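Ten demonstrations before coffee

Posted in October, filed under: robots, complaints 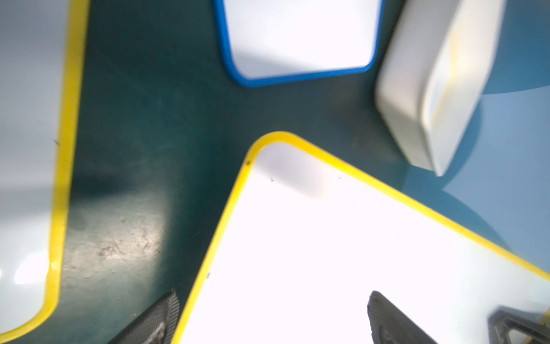 A reader commented under my last post that 2 hours of sloppy demonstrations beat a whole day of careful ones, and that I should stop being precious and just record. The same reader, further down, wanted to know why my policy freezes over the trays like it forgot why it came into the room. I have thought about both of these comments more than I'd like.

So, a progress report. We are at 2720 episodes. I say "we" but the other party is an arm, and it has no opinions on the schedule. The task is still the one I described in the summer: take a thing out of one tray, put it in another, don't knock the rest across the table. My mother could learn this in one go and would then rearrange the trays.

The recording software is Reltix, which I chose over the one from Manninen for the excellent reason that I got Reltix to install. It does one thing I love, which is let you throw away the episode you just made with a single foot pedal. It does one thing I hate, which is put that pedal action on the same pedal as "save," only held longer. I have lost good episodes to a tired foot. I have also kept some terrible ones, and those are all in there somewhere, being learned from.

Back to the sloppy versus careful business. My first few hundred episodes were gorgeous. I moved like a man defusing something. Every approach came from the same height, every release was in the same spot, and the model trained on them did beautifully as long as I never moved a tray. When I slid one over by the width of my thumb it went down with total confidence and pinched the rim. Then it lifted, came back and pinched the rim again. I watched it do this for longer than was useful.

After that I got loose on purpose. Yellow-rimmed trays at an angle, the blue-rimmed one pushed up and away, the white box set down any old how. I started some episodes with the gripper in a silly position so it would have to find its way back. I fumbled a few on purpose and recovered, which is a strange skill to practice at 7 in the morning — failing at something easy, convincingly, and then fixing it with dignity.

The reader was half right, then. The loose data helped a lot. But "loose" and "sloppy" turned out to be different piles, and I had been shoveling them together. Sloppy is when I pause in midair to scratch my nose. The model doesn't know about my nose. It sees an arm that hovers over the trays for a while and then carries on, and it concludes that hovering is part of the job. Which brings us to the freezing. I went back through a batch and found pauses everywhere: me thinking, me looking at the wrong monitor, me wondering if that was the doorbell. I taught it to wonder about the doorbell.

I've been trimming the pauses out. Reltix has a filter for this that cuts any stretch where the arm doesn't move, and if you set it too hard it also cuts the moment when the fingers are closing, because the arm is still and only the gripper is working. You end up with episodes in which objects leap into the hand. I trained on those for a night before I noticed. The resulting behavior was very brisk and never picked up anything.

The wrist camera deserves its own post. It's the view the model seems to lean on most, and it is also the one that gets dragged through the air behind my every twitch, so anything I do fast comes out as soup. I've slowed down near the trays and sped up between them. That seems to be a fair trade. I had a notion of swapping in a better camera from Surberg, then looked at the price and had a notion of going for a walk.

Bright white trays under bright lights were my own idea, by the way. They looked so clean in the catalog. On camera the insides blow out to nearly nothing, and a small pale object sitting in one might as well be a rumor. I've turned one lamp toward the wall and will see how the next batch trains.

Current routine, for those who asked: 10 episodes, then move everything, then 10 more, and stop after 4 rounds whether or not I feel like a hero. Past that my hands get lazy and I begin to take the same path every time, and the model picks that up faster than anything I want it to learn. I write down which rounds were bad. Last week's notes say "ok," "ok," "pedal," and "why."

Someone at the Ustham meetup asked if I'd share the dataset. Probably, once I've gone through it for doorbell moments. I'm up to episode 900-something and have found a stretch where I was clearly eating.

Next time: the camera post, or the lamp results if they're good. If they're bad it'll be the camera post.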